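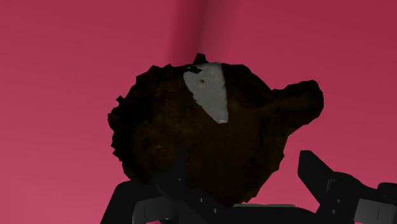

Right, tip one if you're building a robot arm setup at home: sort out your simulation before you spend a cent on bolts. Eluned Ruddock and I learned that after drilling 12 holes in my good bench in the Trotdale shed (sorry, bench). Now everything gets a run on the computer first, with the model arm on its own dark platform and a pretend lounge room for it to work in.

Keep your test objects ugly! Neat cubes make you overconfident. A ragged brown lump gives the fingers something awkward to close on, and you find out quick smart where your grip settings are rubbish. I save each one with the date in the file name, and the first of ours still says 01/05/2018.

Go easy on the colours too. Dark gripper plus dark lump is murder on the eyes at night, so I put something bright underneath.

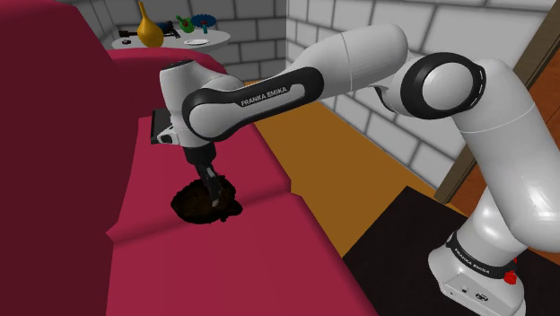
Do I need a flash computer to run this sort of thing at home?
A second-hand desktop will do for one arm and a handful of objects. Mine cost 700 dollars and only grumbles when I leave the shadows turned up.

Next one's from Sigrún Laxdal over at the Umora shared workshop: slow the wrist down to 23 per cent for anything long and thin. Pointy bits swing wide, and a speed that's fine for a lump is far too quick for a blade. Once the path looks tidy, creep it up to 70 and watch the tip the whole way, not the elbow.

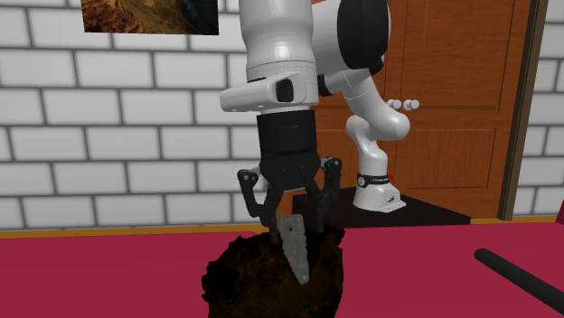 Grey blade-like piece in the fingers, point down over the lump.

Oh, and label your cables at both ends. Masking tape and a laundry marker, done. I put it off until June and lost a whole arvo to one plug.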